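## One basket for each sort of thing

Those of you who have been with us at Girkside for a while will remember the old snack cupboard, and I expect you remember it with a shudder. It was deep and dark and things went into it and were not seen again until June, when the big clear-out comes round. Last time I filled two carrier bags with packets past their date, including crackers I am fairly sure I bought myself (sorry!).

So this month's item is about baskets, which I know doesn't sound thrilling, but do bear with me, because they have made more difference to our tea breaks than the new kettle ever did.

The blue one came first. I had been looking for something light enough to lift down with one hand, with a handle that folds out of the way and plenty of slots so the crumbs can drop through instead of gathering in the corners. It now takes all the small bottles, the sort that used to fall over behind the biscuits and roll to the back.

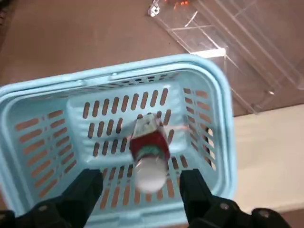

*A little bottle with a red label and the light blue basket, slots and all.*

I did wonder whether small things would slip through the holes, but the slots in the floor are narrow and we haven't lost anything yet. The one thing I would say is to wipe the shelf under it every so often, as whatever falls through has to land somewhere. I lift ours out at 11 in the morning, when I am putting the cups round anyway, give the shelf a quick going over with a damp cloth and put it straight back. The basket itself gets a rinse in the sink when it looks as though it wants one.

After that I got rather carried away, as those at home will tell you I tend to. If bottles could have a basket then so could packets, and if packets could have one then surely the bigger drinks ought to have somewhere of their own as well. I spent a very happy afternoon with everything spread out on the big brown table, trying this in that and changing my mind. 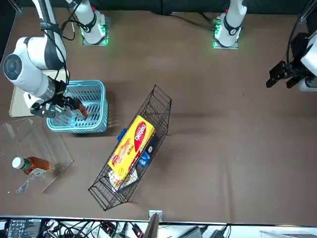

The black wire basket has turned into the home for packets and boxes, and I like it because the long shape suits our shelf and you can see what is left through the sides. Boxes go in first, then the bags and smaller packets get tucked in around them, so that they hold one another up. The clear box is for bottled tea. I was doubtful about that one, as I thought it would show every fingermark (it does), but being able to see at a glance that we are down to the last bottle has saved me at least one cross walk to the shop in the rain.

If you would like to try the same at home, please don't rush out and buy a matching set. Get everything out on a table first and put like with like, and then see what you already have in the house. An old washing-up bowl will do nicely to begin with. Measure your shelf before you buy anything, too. I once came home with a lovely tray that was 7 centimetres too long, and it has lived under the stairs ever since.

Spare baskets are very welcome, clean please, and can be left on the bench inside the front door.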